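Rundon example collection: frequently asked questions

What is an example, and how many do you need?
An example is one full try of one small task, from the start position until you stop the recording. For the first task we have now 1,670 examples. For each new task we ask for 400, made by different people.

Do I need to know programming?
No. Chinyere Dauda will show you how to hold the gripper and how to start and stop. Most people are ready the same morning.

How should I hold the gripper?
Put your hand through the strap first, then close the fingers on the grip. The strap should be tight but it should not hurt. Please move at your normal speed – very slow movements teach the system to be slow.
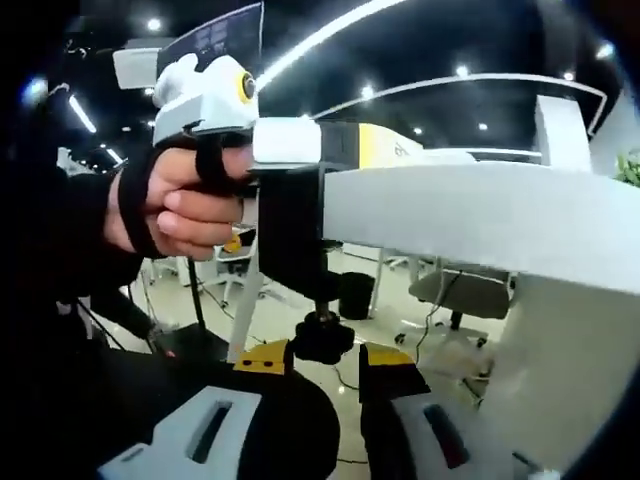 The hand-held gripper, with the strap over the back of the hand.

What if I make a mistake?
Finish the try and mark it as "failed". Do not delete it. Kálmán Gulyás looks at all failed tries on Friday, and some of them are useful for us.

Can left-handed people take part?
Yes, please tell us when you register. In September we had 17 people and too few of them were left-handed.

Is my voice recorded?
No, sound is switched off. The camera can see your hand and the room, so please take off a ring or a badge if you do not want it in the data.

Whom can I ask about other things?
Write to Parvathi Kamath at the Rundon desk, or come to room 531 before lunch.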